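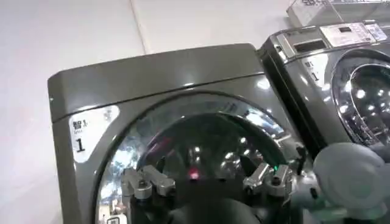

The gripper in front of washer 1, seen from the wrist camera

Wrist camera loses the washing machine door. Is it the chrome?

Posted by Brunello Bianchini in Student Projects

Hello all, and thank you in advance to anyone who gets to the end of this! I'm helping with our college robotics club in Fombridge, and our project this year is laundry: find the door, open it, take the washing out, close it again. We call the arm Teker, after a name one of the first years scribbled on the box, and it has stuck.

My trouble is with finding the door. We fit a circle to the outside of the chrome ring and work out the grasp from that. On my practice door at home (a plain white one, rather dull) it was lovely. On these dark grey machines it goes all over the place. The ring is full of little bright spots from the ceiling lights, the glass has more of them plus a reddish band across the top, and the fit jumps from one to another. I have 1167 pictures labelled so far, and out of 26 tries it found the ring properly on 17. Do I need more pictures, or a different way of going about it? We show our work in Vestville in January and I'd love it to open at least one door by then.

Arturo Sala
What a nice project, and don't be downhearted, shiny round things are horrible for everybody! I had the same misery with saucepan lids when I was studying in Messina, and I wish I'd stopped labelling sooner than I did (I got to 2986 pictures and it still chased the lights).

Two things I would try. First, look at your exposure. If it's on automatic, fix it and bring it down until the spots are small and hard, then mask out anything fully white before you fit the circle. Second, your picture is taken very close and from low down, so the door isn't really a circle any more and a good part of it is hidden behind your own gripper. Fit an ellipse, and do it from further back, where you can get the whole ring in. Save that position and use the close view only for small corrections. You know where the fingers are, so mask those out too.

The white label above the door on the left is worth a thought as well. It's flat and has a nice big black 1 on it, much easier to find than chrome. Do check the other machine though, as the label there seems to have a 1 on it too, and you wouldn't want Teker going to the wrong door!

washday_wendy
Just stick some masking tape on the ring. Worked for us.

Brunello Bianchini
Thank you both! I hadn't thought about the second label at all, oh dear. I'll try the ellipse from further back first, and I'll ask about the tape.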